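Three planners and a stack of cups

I have been asked a few times since May what I think of the new planning layer, and I have been putting off an answer because the answer is long and a bit sour. Lộc Phí, who wrote most of it, has read a draft of this and says I am being unfair in two places. I have fixed one of them.

Some background for those who don't work on this. Our software has the usual layers. Something looks at the table and says what is on it. Something else decides what to do next. A third thing turns that decision into a path for the arm, and a fourth, which is old and boring and which I love, keeps the motors doing what the path says. The second of those, the deciding, used to be a plain state machine. You could print it out. It was ugly, but if the arm did something daft at four in the afternoon you could put your finger on the box it had been in when it did it.

The replacement is called Ferkis. It takes a goal, takes a list of objects, and writes its own sequence of steps. If a step fails it is meant to notice and write another sequence. The pitch, when it first came round, was that we would never hand-write a task again. I have heard that pitch in one form or another for as long as I've been paid to do this work, and I have hand-written tasks the whole time.

So, what did we get?

The good part first, because there is one. Setting up a new arrangement is quicker. Before, if Kinga Kovács wanted the stacking order changed, she had to come and find me, and I had to change a table of numbers, and then one of the other numbers would turn out to depend on it. Now she edits a short text file and runs it. I don't miss being found. She has tried more arrangements in a month than we did all last year, and some of them showed up faults in the perception code that had been sitting there happily for ages.

That is a real gain and I won't pretend otherwise. It is also a gain we could have had with a better config file.

The bad part starts with the logs. Ferkis logs its plan, and it logs that a plan was replaced, but it doesn't log what it believed about the table when it made the swap. You get plan A, then plan B, and a timestamp. If you want to know why, you have to dig out the perception messages from the same moment and line them up by hand, and the two clocks don't agree. I spent most of an afternoon on one replacement and found that a bowl had changed its estimated height by a hair, enough to tip a precondition from true to false. Nothing had moved. The planner had thrown away a perfectly good sequence and written a longer one with an extra pick in it, and the run was marked as a success, because the goal was reached in the end.

I want to stay on that last point for a bit. The success figure is the one that goes on the slides. It counts a run as good if the final arrangement matches the goal. It doesn't care if the arm took six steps or twice that, or if it picked something up and put it straight back down. Under the old state machine a pointless pick was impossible unless I had been stupid enough to write one in. Under the new one it's a matter of routine, and the number we report is blind to it.

Lahcen Abdel Hamid pulled 936 runs out of the archive for me and we went through them with a script that flags any object picked more than once. I am not going to give the result, partly because the script has a bug in how it handles nested objects and I don't trust it yet. I mention it because when I asked for the same thing from the dashboard, the answer was that the dashboard doesn't keep per-object history. We had built a tool to show us that things were going well and it had no way of showing us anything else.

Nesting, since I've brought it up. Cups and bowls look like the simplest things you could ask a system to handle, and for grasping they are fairly kind. The trouble is in what the software thinks the world is made of. Ferkis has a relation called "on" and a relation called "in". A cup can be on the table. A cup can be in a bowl. If a bowl is resting over a cup that is sitting down inside another bowl, which of those is it? Is the top bowl on the cup, or in the bottom bowl, or both? The answer in the code is "whichever relation was asserted last", and I found that out by reading the source, since the document describing the relations has a heading for this case and no text under it.

You might say it doesn't matter as long as the stack stands up. It matters the moment you ask for it to come apart again. The planner undoes relations in the order it thinks they were made. If it has forgotten that there is a cup between the two bowls, it will plan to lift the top bowl and move straight on to the bottom one, with the cup still in it. The motion layer will then try it, because the motion layer does what it's told.

Then there is perception, which I used to be responsible for, so take what follows with as much salt as you like. We name objects by colour and rough shape. Kaede Fujimoto argued against this from the start and I argued for it, and Kaede was right. With things that differ plainly it works well. With a set of plastic tableware where half of it falls somewhere between orange and red, it works until the light changes. The classifier gives a score, the planner takes the top score and drops the rest, and from there on the object simply is what the label says. All the doubt that perception was careful to compute is gone one function call later. If two bowls swap labels between one look and the next, the planner concludes that two bowls have swapped places, and it has an explanation for that too. It assumes the arm dropped something.

We raised this with Lamrani, who supply the perception wrapper, and were told that the next release passes the full list of scores through. Good. It will arrive at a planner that has no slot to put them in.

I have been accused of wanting the state machine back. I don't, quite. What I want is for whatever replaces it to be at least as easy to question. Hanane Berrada put together a little viewer called Trimon that runs beside the planner and draws the relation graph as it changes, with a line of text each time a relation is added or dropped. It has no styling and it crashes if you resize the window. It has taught me more about what Ferkis is doing than everything else we have, and it was written in two days by someone who was annoyed. I'd like that to be part of the product. At the moment it lives in her home directory.

The reply I usually get is that the learned version will make all of this go away. Brokodside, our other group, are training a model to do the deciding straight from camera pictures, with no relations and no names. Perhaps it will be better. I've watched their runs and some are lovely, very smooth, with none of the dithering you get from a replan. But I asked what they look at when one goes wrong, and the answer was that they collect more examples and train again. That may be the right answer for them. I still have to sign off the thing that goes on our arm, and I can't sign off "we collected some more".

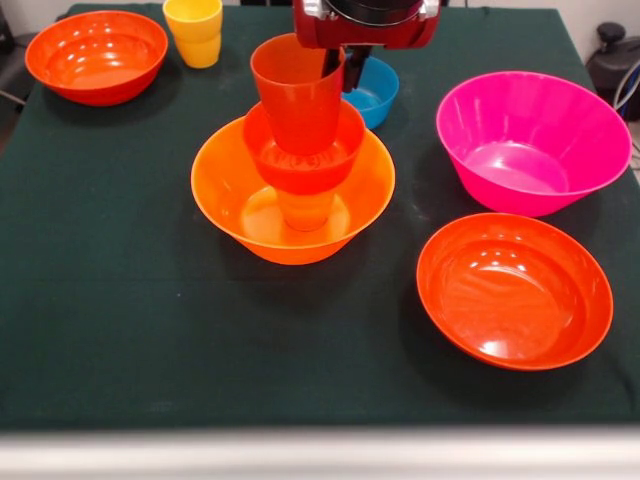

Kinga Kovács
Runs the bench; edits these posts

I'm going back to the stack now, because it's the arrangement that has cost us the most argument. Large orange bowl at the bottom, light orange cup sitting down inside it, then the smaller red-orange bowl, then the orange-red cup, with the fingers near its rim. To a person there is no puzzle there at all. To our label code there are four things on one spot with neighbouring colours, and another orange-red bowl at the back corner waiting to be confused with any of them. The magenta bowl has never given us a moment's bother. I'd happily buy a whole set in colours like that, but then we would be testing the shopping.

The top cup is the bit I keep asking about. It is standing there with a slight tilt. Ferkis has one notion of upright, with a tolerance, and the tolerance was copied from a task where objects stood on a flat table. Inside a bowl a cup can lean and be perfectly all right. Or it can lean and be about to go. The planner gets a yes or a no, and whichever it gets it will believe fully until the next look.

Lộc's view is that the tolerance should be set per surface, and he has a branch that does it. I've read the branch and it's tidy. My worry is that we will end up with a tolerance per surface, then per object, then per pair of objects, all in a file, each one depending on some of the others. I have maintained that file before. It was called the state machine.

For now we have agreed on some dull things. The planner will log the relations it held at the moment of every replan. Both clocks will be read from the same source. The success figure gets a second column next to it, for the number of picks. Lộc is doing the first, I'm doing the clocks, and the column is waiting on Lahcen's script being fixed for nested objects, so if you know a clean way of telling "in" from "on" when there's a cup in the middle, the comments are open.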